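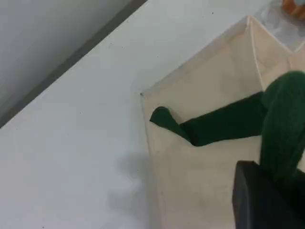
Maham Gilani told me not to bother with the Cevmont open day unless I had a high tolerance for watching things be picked up and put down. She had been to the previous one. Her advice was to eat first, stand near the back, and ask what happens when the lid is shut.

I ignored the part about eating, which was a mistake, as the catering consisted of shortbread and a bowl of mints. The rest of her advice was sound. I have a reasonable tolerance for watching things be picked up and put down, having once worked in a sorting office, and I went because Gostis wanted people to see its new tabletop arm, the Brirano, before it goes on sale in June.

The Brirano is meant for small outfits that pack odd goods by hand: gift firms, repairers, places that take returns. Boxes are easy for a machine. Boxes keep still and have corners. The Brirano's party piece is soft stuff, and the morning was given over to it, one droopy item after another to be moved in or out of an open container. There was a dark green thing with a knitted look, all body and one long trailing strip, which I took for a toy and the man beside me took for a sleeve. The black finger of the gripper took no view.

As a grip, it's very good. The fingers are flat and plain and close more gently than I do. Over the morning I saw it take hold of soft items by the thick end, the thin end and, once, by what can only have been the wrong end, and it didn't drop any of them on the way across. It did put a scarf down half in and half out of the box, think about this, and go back for the other half. I found that oddly likeable. A person would have poked it in with an elbow.

As a worker, it's slow. Dinesh Abeysekara, who ran the demonstration for Gostis, was straightforward about this and gave the figure before anyone could ask: 19 seconds for a soft item, on a good run. He also said it could do 300 items between checks, a number I have no way of testing and didn't try to. My own table at home would have beaten it comfortably for the first hour. After that I'd have wanted tea, and the Brirano wouldn't.

Then there's the noise, or the lack of it. The arm itself is close to silent. The control box under the bench has a fan that sounds like somebody blowing across a bottle, and it never stops. Iresha Fakir from the Nanayakkara repair shop had to ask her question twice over it. She wanted to know about buttons and loose threads, and was told that threads are being worked on.

Setting up looked simpler than I feared. You show the arm the container, show it the thing, and correct it on a screen until it behaves. We were each allowed a turn. Mine took four goes, and on the third the arm put a sock very neatly on the table next to the box, where I suppose I must have told it to.

I did ask about the lid. The Brirano doesn't do lids. Nor does it do tape, labels or tissue paper, so whoever it's saving from packing will still be standing beside it, packing. Fabrice Chevalier, on the sales side, called this "working together". He's probably right, though I noticed he was the one sitting down.

Good points: gentle grip, recovers from its own muddles, easy to teach. Bad points: speed, the fan, no lids, and a 400-page manual that I was given to carry home. I'd look at one again once the threads are sorted out. Go to the open day if they hold another. Eat first.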